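Home | Talks | Workshops | Contact

Sorting the Shape Box: speaker notes
Last updated: December
4 minute read

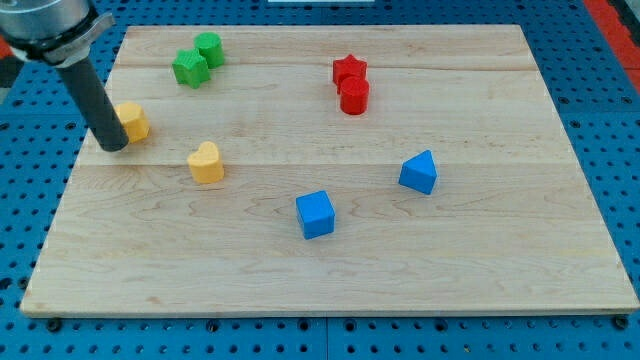

Slide 1: Coloured shape blocks out on the wooden board.

(Leave this one up while people find a seat. Tea's at the back.)

Hi everyone, thanks for coming out on a Monday! I run the toy library at Mavham, and I've been asked to talk about blocks, which I could do all night, so somebody please wave at me when my time's up.

I want to start with the board. I'm very fond of a plain board. Look at the grain on it, all those wavy light-brown lines, and the faint seams where the planks were glued together. There are little dents and marks in it too, and I love those. A pale board is a lovely backdrop for strong colours. Put a green star on a patterned rug and a three-year-old has to hunt for it. On pale wood it jumps out at you.

Now the blocks. Look at the two greens, touching, a star and a short cylinder. Then the reds, also a star and a cylinder. So we've got the same two shapes in two colours, and that's my favourite way to begin a sorting game. Ask one kid to tidy up and she'll put green with green. Ask her brother and he'll put the stars together and leave the cylinders for later. Both of them are right! Please don't fix it for them. I did that for years (I started in 1994, so I had plenty of time to get it wrong).

(Pause. Ask the room: colour or shape? Hands up. It's usually colour, but Livatden went nearly all for shape last time and threw me completely.)

A word on texture. The green star has fine ridges on top, and kids find that sort of thing straight away with a thumb. If you've got textured pieces at home, try the game with eyes shut. Stars are easy because of the points. Cylinders take a bit longer, and you'll get some very firm wrong guesses.

How many to put out? Fewer than you think. Our big tub at Ivine holds 125 pieces and tipping the whole lot on the floor is a recipe for tears, mostly mine. I put out 16 at the most, and for the really little ones I'll go down to 4. Keep the tub shut and out of reach. Bring out another handful once they start to drift.

(Skip this next bit if we're running behind.)

Packing up is part of the game. We use shallow trays now, and each one has a coloured dot on the end. The old drawstring bags looked sweet but you could never see what was in them. The trays came from Ó Conaill and they stack properly, even when they've been shoved back in by someone in a hurry.

Right, over to you lot. There's a tray on every table. Tip it out, sort it however you like, then swap with the next table and see if you can work out their rule. Ten minutes, and I'll come around with the biscuits.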